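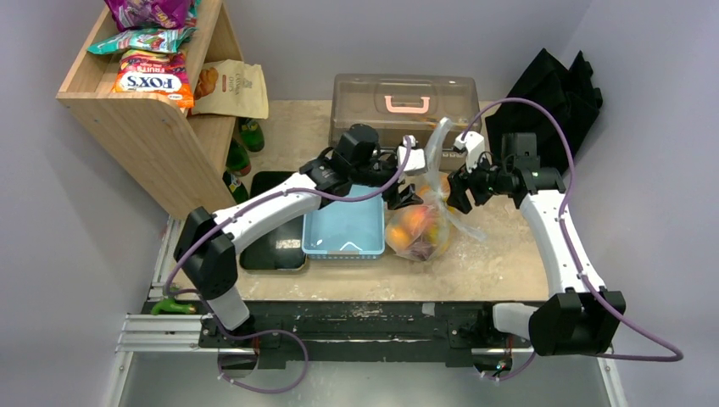 Surface interval

A surface interval is the time a diver spends out of the water between two dives. It runs from the moment the diver reaches the surface at the end of one dive to the moment the diver leaves the surface at the start of the next. Its main purpose is to let the body release part of the inert gas, usually nitrogen, taken up while breathing under pressure. A dive made before that gas has fully cleared is called a repetitive dive.

Basis

During a dive, nitrogen dissolves in the blood and tissues. At the surface the pressure gradient is reversed and the gas leaves through the lungs. Tissues with a rich blood supply clear quickly, while those with a poor supply may take many hours. The gas still held when the next dive begins is known as residual nitrogen. Dive tables deal with it by shortening the permitted time on the second dive. Dive computers track it continuously with a set of model tissues, each with its own half-time.

Length of the interval

No single figure applies to all diving. The length depends on the depth and duration of the first dive, the plan for the second, and the table or computer in use. The Dalcombe tables, used by a number of inland clubs, set a minimum of 40 minutes and treat anything shorter as a continuation of the same dive. Longer intervals are common in practice, as tanks must be changed or filled and boats moved.

Altitude

At sites more than 300 meters above sea level, many procedures call for altitude corrections, and a diver who has just arrived from a lower elevation may be treated as already carrying residual nitrogen. Travel during the interval matters as well. A road that climbs between two sites lowers the surrounding pressure and can have an effect similar to a further ascent. Divers moving between Oltbridge and the upper lake at Brorusano are advised to complete the higher dive first.

Food and fluids

Breathing dry compressed gas, sweating in an exposure suit and immersion itself all cause fluid loss. Water is normally taken early in the interval. Food is kept light, and alcohol is avoided until diving has ended for the day.

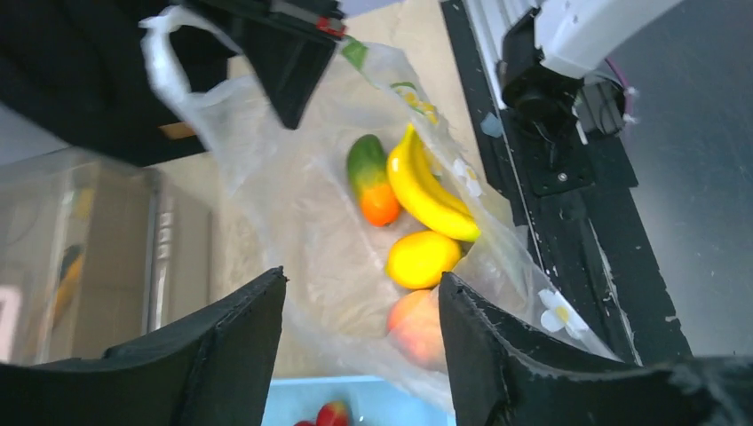
Bananas and a cucumber in a translucent plastic bag.

Heavy meals shortly before entry are discouraged mainly for comfort, particularly in rough water where seasickness is likely. Fruit, bread and soup are typical on day boats.

Warmth and activity

Heat lost on the first dive is often not regained before the second. Even in water at 19 °C a diver in a thin wetsuit can become chilled over a long dive, and wind on deck adds to the loss – a dry hat and coat are standard items. Gentle movement is acceptable. Hard exercise is not advised, as it may promote bubble formation. 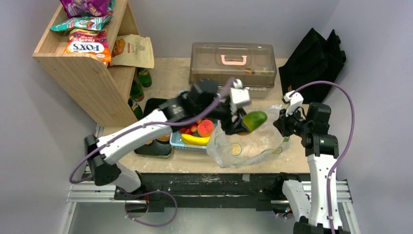

Hot showers straight after a dive are also discouraged in some manuals, on the grounds that rapid warming of the skin may bring gas out of solution there.

Records

The interval is entered in the logbook between the two dives, in hours and minutes. The Enriquez log, a printed form with room for letter groups, has a separate column for it.

See also

Repetitive dive
Residual nitrogen
Decompression sickness
Flying after diving

Last revised 03/12/2025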